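Draft 2, due April 2, 2021. Still need to fix the table of costs, will do it after lunch.

# Drafty windows and sleep in rented rooms: a small survey in Tresdale

## Why this topic

The rentals on the north side of Tresdale are old and cold. Everybody in my building complains about it from the fall on and then forgets in May. I wanted to know two things. How much heat goes out through the windows, and do people sleep worse because of it. The second one is harder. More on that below.

Started out wanting to do the whole Lodano district. Way too big for one semester. Cut it down to one street and the two blocks behind it.

## What I did

- Paper survey in mailboxes, 200 copies, one page front and back
- Asked about window type, age if known, drafts, condensation, what people do about it
- Sleep questions: bedtime, wake-ups, too cold or too warm, what's on the bed
- Tissue test on windows in 3 apartments (hold a strip of tissue near the gap, see if it moves)
- Read the landlord rules for the Kowalczyk buildings, which are posted in the lobby

The tissue test is crude. I know. A blower door would of been better but the rental fee was more than my whole budget.

## Sealing the gaps

Most people who answered do something themselves. Plastic film, rolled towels, foam tape, rope caulk. Foam tape is the most popular by a lot. It comes off after one winter and leaves a gummy line that the landlord charges for, at least in the Kowalczyk leases. Several people wrote angry notes about that in the margin, which I typed up in Appendix B.

A few mentioned hot glue. Cheap, fast, fills an odd shaped gap, peels off smooth paint if you're patient. Doesn't flex much though, and a window that moves needs something that flexes.

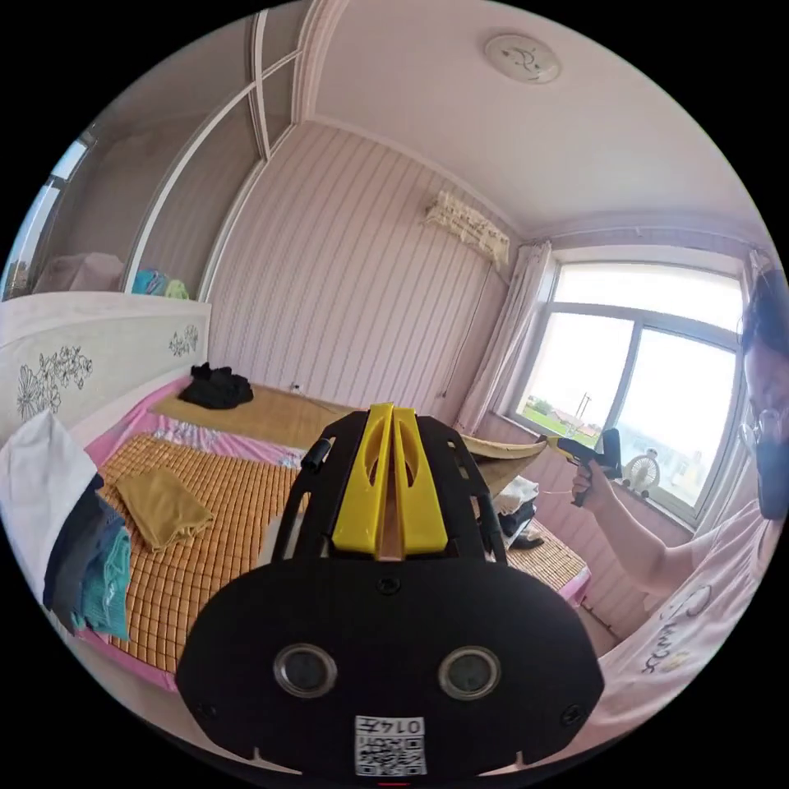 Silicone came up less than I expected. People said the smell, and that it's permanent. One Senetti tenant wrote that the management office hands out free rope caulk if you ask before November. No other building does this as far as I can tell. Would be an easy thing to reccomend.

Cost was the other big one. The quote I got for replacing the windows in a single apartment was 3,750 dollars. The cheapest quote was for storm inserts, 645 dollars. Renters won't pay either one for a place they leave in a year, and the landlords don't pay the heating bill. So it stays foam tape.

## Sleep

Weaker section. The answers are all self reported and people fill these in when they're annoyed.

Pattern I think is real: people with the bed right against a window wall report more wake-ups than people with the bed on an inside wall. Shows up in both blocks. Moving the bed is free but half the rooms only fit it one way.

Summer is the opposite problem. Same leaky rooms get hot, top floor especially, and the bedding answers change completely. Heavy comforters go in the closet. Cotton sheets, no sheets, bamboo mats, a fan at the foot of the bed. I didn't ask about summer enough, only one question, and it got the longest answers on the form.

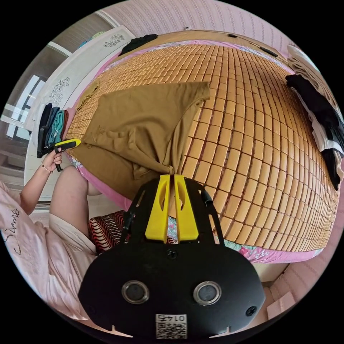
Also should have asked about humidity. Condensation on the glass was a yes/no question and it needed a "how often." Lots of people checked yes and then wrote "only when cooking" next to it, so that column is basically useless and I left it out of the results.

## Problems

1. Low return from the back block. Mailboxes there are inside a locked door so those copies went out a week late.
2. Question 9 asked two things at once. Threw it out.
3. Tissue test done on different days, different wind. Can't really compare apartments to each other.
4. No basement units at all.

## What I'd do next

Cheap temperature loggers, one by the window and one by the pillow, left in for all of January. Ask Senetti management if they track how much caulk they give away. Split the sleep part into winter and summer forms, and hand them out in the right season this time.

Appendix A is the blank survey, Appendix B is the comments. Cost table goes in between once the numbers are formated.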